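Zustthorpe talk -- handover stack, notes to self
2025-12-18, 19 min slot, leave 4 for questions

Open: handing stuff to people is a perception problem first, planning second. Say it slow.

Jitis = the planner. Cledesau = hand tracker, runs on wrist view only. Don't mix the names up again.

Why wrist view -- no extra calibration, but close-up motion blur hurts. Ask who has fought this. Wait for hands.

Tracker output: palm center, palm normal, confidence. Thats all the planner gets. Below threshold the arm holds, no guessing.

Numbers: 218 logged runs since May. Most of the bad ones were late replans, tracker was fine. Skip table if short on time.

Replanning -- 2 modes, coarse while far, fine when near. Switch has hysteresis, mention the chatter bug (people like bugs).

Long sleeves: segment at the cuff, not by color. Somebody will ask about gloves. Answer: not yet.

Shih port -- one sentence, move on.

Last slide, leave it up durring questions.

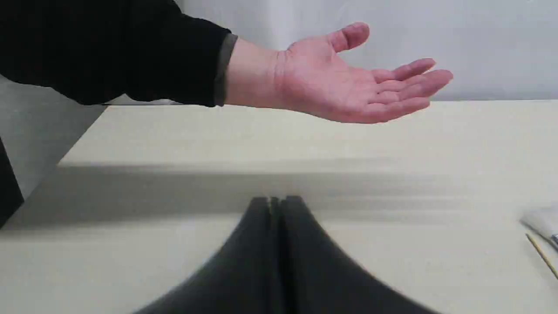
Wrist view: open palm, closed gripper, blur and all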